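4.2 Comparing the two finger pads on bakery items

With the arms calibrated, we could finally turn to the part of the study we had been looking forward to most: how much the finger pad matters when the object is light, uneven and easily crushed. We kept the gripper body, the wrist mount and the controller fixed and changed only the pads. The first set, from Golton, is ribbed across the contact face. The second, from Groditz, is smooth and a little softer to the touch. Both were driven at the same closing speed and with the same force limit.

Each trial began with the gripper open above a shallow woven basket holding a braided loaf, with a round bun set on the table in front of it (Figure 6). The arm came down, closed on the loaf, lifted it clear of the rim and held it for 11 seconds. A trial counted as a success if the loaf stayed up for the whole hold and showed no new dent when Felicidad Cabrera checked it against her notes. The bun was then picked in the same way, straight from the table. We ran 73 trials with each pad.

The ribbed pads did better than any of us expected! On the loaf they failed only twice, both times when the fingers came down on the tapered end and the bread rolled out sideways. The smooth pads failed 21 times on the same object, mostly by slipping during the first part of the lift. Our reading is that the ribs catch on the raised strands of the braid, so that a small closing force goes a long way. Bienvenido Policarpio had argued for this from the start, and we are happy to put it in print.

The bun told a different story, and to us a more interesting one. Its top is lumpy and gives under pressure, and here the two pads came out nearly even. What mattered was height - a grip taken low, near the ridged base, held well with either pad, while a grip on the top tended to leave marks. Lowering the target point fixed most of this without touching the force limit.

We also tried the Brotetti controller in place of our own for a short series in November. It closed more gently on first contact, which looks very promising for soft items, but the series was too short to report rates. Honeylyn Pangilinan is preparing a longer run with both controllers and the same objects.

Figure 6. Start of a trial with the ribbed pads, fingers open. 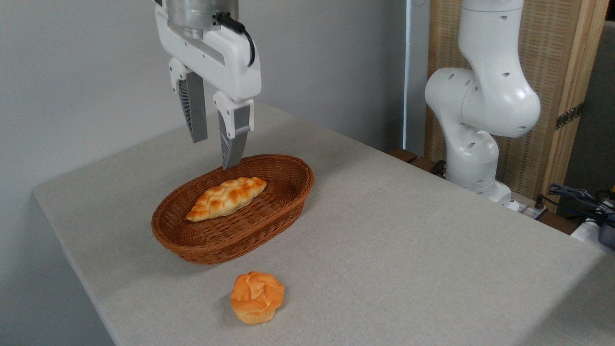
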